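One Bag Is Not a Benchmark

12 April 2019

Astden has put out its results on picking from soft containers, and the number everyone has been passing along is 574 picks without a person stepping in. I have read the write-up twice. I believe the number. I am less sure what it is a number of.

The method, called Flava, drops the usual map of the container. Most picking work assumes a rigid bin whose walls stay where they were measured. Flava learns from attempts instead, taking in a fixed view from outside and a close view from the wrist, and choosing the next grasp from both. As an idea I have no quarrel with it. Paper bags fold and sag, and a model of a tidy box is little help with that.
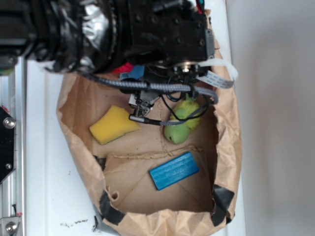
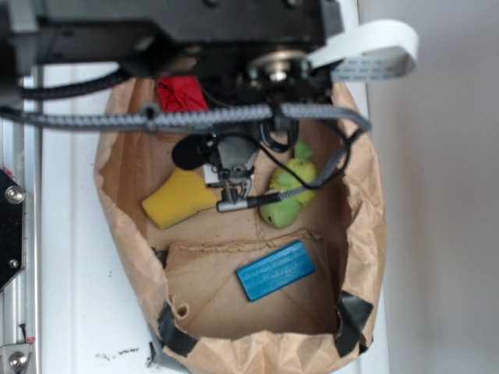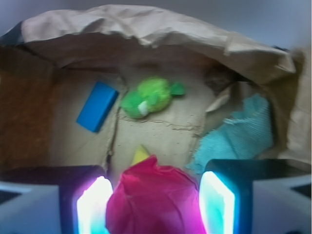 The open paper bag in the Flava trials. The first two views are from the fixed camera, the third from the wrist.

My trouble starts with the black tape on the bottom corners of that bag. A bag taped at the corners is halfway back to being a bin. The top can crumple as it likes, but the floor has been told to stay put, and the floor is where a sponge or a block has to be found. The write-up gives the tape half a sentence. I would have given it a table – 100 picks taped, 100 loose, same objects, same day.

Then there are the objects. A sponge is kind to a gripper. So is a fuzzy toy. The blue block is harder, and I would like to know how it did by itself, but all the objects are pooled into a single rate. The group at Tostberg made the same choice two years ago and spent the following May answering letters about it.

The comparison is thin as well. Flava is set against the Güler planner, which was written for rigid trays and never claimed to do anything else. Beating it in a paper bag tells us that the planner is bad at paper bags. A fairer rival would be a plain rule: aim for the middle of the biggest patch that isn't brown, close, lift. I suspect it would do better than the authors expect.

The learning curve also rests on 3 training runs, and one of them sits well below the others until pick 500. The text calls this run slow to settle. It may be. With so few runs it may equally be the normal case, and the other two the lucky ones.

I don't think the work is bad, and the wrist view in particular looks worth keeping. But before anyone quotes 574 again, I'd ask for the rate for each object and a week of trials with the tape left in the drawer.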